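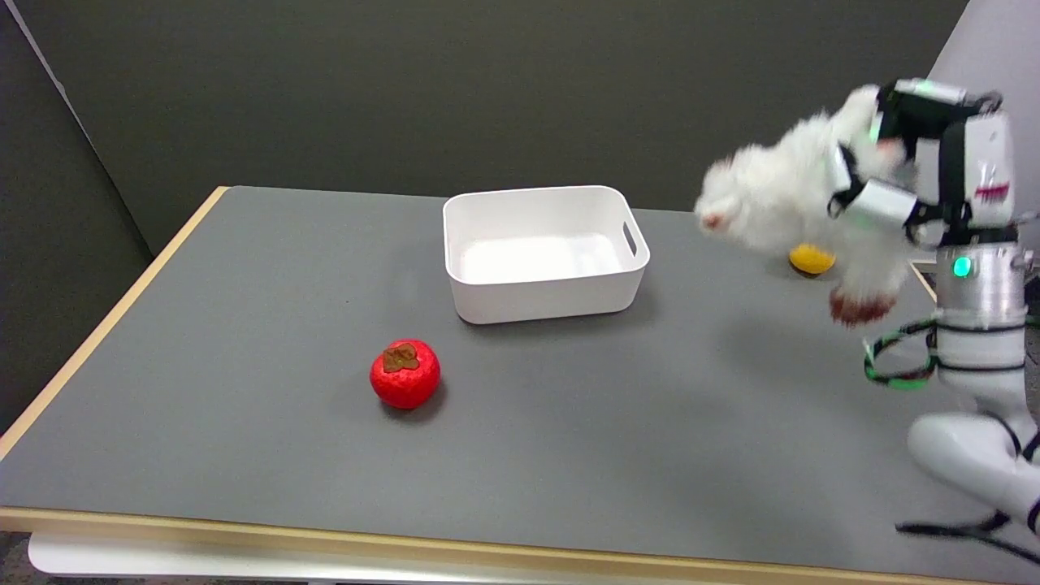

Clearing and Keeping a Work Table

A table that gets used every day collects things. Mail, screws, a tape measure, half a roll of tape, the cup from this morning. The tips on this page are for any flat surface you work at, whether it is in the kitchen, the sewing room or the garage.

Start with a bin

Put one open bin on the table and sweep everything loose into it. Don't sort yet. Wipe the bare surface first, then take things out of the bin one at a time and walk them to where they belong. Whatever is left after two rounds probably has no home, and you can decide then whether to make one or throw it out.

A plastic bin with a handle cutout is easier to carry one-handed than a basket. Rounded inside corners wipe out quickly. Square ones hold crumbs and sawdust, and you will need an old toothbrush.

Cleaning laminate tops

Use warm water with a few drops of dish soap on a wrung-out cloth. Dry it right away, especially along the edges. Water that sits at a seam gets under the edge strip and swells the core, and there is no good repair for that.

For ink and marker, try rubbing alcohol on a cotton pad. Test it under the table first. Baking soda paste works on tea rings if you leave it for 6 minutes and don't scrub. Keep scouring powder away from it entirely.

Reattaching a loose edge strip

If the strip is the iron-on kind, set a dry iron to medium, lay a piece of brown paper over the strip and press slowly from the attached end toward the loose end. Follow with a block of scrap wood, pressing hard while it cools. If the old glue is dirty or brittle, scrape it off and use contact cement on both faces instead. Let the cement go tacky before you join them. You won't be able to slide the strip afterward, so line it up carefully.

Trim any overhang with a sharp chisel held flat, working with the grain. Wood edging can be sanded by hand, 120 grit and then 220. Two thin coats of wiping varnish will keep hand grease out of it.

Stopping a wobble

Check the floor before blaming the table. Turn it a quarter turn and see if the wobble changes. If it does, the floor is uneven and you need adjustable feet or a shim. If it doesn't, tighten the frame bolts with the table upside down on a blanket, each one a little at a time, going around twice.

Fruit on the work table

Pavithra Naidu wrote in to ask about ripening persimmons. The long, pointed kind (Hachiya) has to go very soft before you eat it. Leave them stem down on a tray at room temperature, not touching. A paper bag with a banana speeds things up. The squat kind (Fuyu) can be eaten firm like an apple. Both bruise under weight, so store them in one layer.

Labels

Masking tape and a pencil will do. Put the label on the short end of the bin, where it shows when the bin is on a shelf. Thenmozhi Fernandes adds that freezer tape stays on better in an unheated garage, and that she replaces all of hers in December when she goes through the shelves.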